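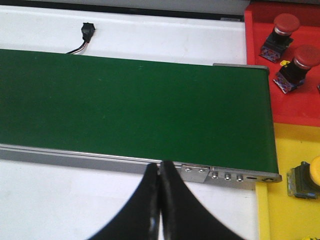
3. Materials and Methods

3.1 Study sites

The study was carried out at two parcel sorting depots, referred to in this paper by the names of the towns they serve, Bostard and Warkura. Both depots handle small packages for household delivery and run an evening and a night shift. Bostard occupies a single-story building with a high roof and doors along one wall. Warkura is a converted warehouse with a low ceiling over the sorting hall and a mezzanine used for offices and the break room. The two sites were chosen for the difference in their ceilings, as earlier work on workplace noise suggests that low, hard ceilings raise the sound level at ear height even when the machinery is the same.

Neither depot had changed its equipment in the year before the study. Hearing protection was available at both sites and was required only in the unloading area. Workers at the sorting lines were free to wear it or not.

3.2 Participants

All workers on the evening and night shifts were invited to take part by letter and at a short meeting held at the start of a shift. A total of 84 workers agreed and completed the first questionnaire. Workers who had been employed for less than three months were left out, as were those with a hearing loss diagnosed before they began work at the depot. Participation was unpaid, and supervisors were not told who had agreed to take part. The study plan was approved by the ethics board of the authors' institution, and written consent was obtained from each worker.

3.3 Noise measurements

Sound levels were recorded with personal noise dosimeters clipped to the shoulder of the work shirt, with the microphone facing up. The meters were calibrated before and after each shift, and recordings in which the two readings differed by more than one decibel were thrown out. Each worker wore a meter for several full shifts. After faulty recordings were removed, 2,332 hours of shift time remained for analysis, of which 608 hours were recorded during the weeks of heaviest mail volume.

Fixed meters were also placed in the sorting hall, at the break room door, and beside the belt conveyors. Conveyors of the general type shown in Figure 1, with a flat belt running between metal side rails, are common in light sorting work. Belt noise was treated as one source among several, along with roll cages, dropped packages, ventilation, and speech.

Figure 1. Green belt conveyor with an aluminum side rail.

3.4 Questionnaire

Workers filled in a paper questionnaire at the end of the shift. It covered perceived loudness, difficulty following speech, tiredness, and ringing in the ears. Answers were given on a five-point scale. The items on tiredness were taken from the Kirkegaard Shift Fatigue Form, which was written for night workers and takes only a few minutes to complete. Two items about driving were dropped at Warkura, where most workers come by bus.

3.5 Ceiling treatment

In June, sound-absorbing panels (Fumix) were hung over half of the sorting hall at Warkura. The other half was left as it was. No panels were hung at Bostard, which served as the comparison site. Measurements were repeated at both depots after the panels had been in place for four weeks, using the same meters and the same positions.

3.6 Analysis

Shift averages were calculated for each worker and compared before and after the panels were hung. A mixed model was used, with worker as a random effect and depot, shift, and mail volume as fixed effects. Shifts with fewer than 4,000 packages handled were analyzed separately. Questionnaire scores were compared in the same way. Missing answers were not filled in. The results for the two halves of the Warkura hall are reported separately in Section 4.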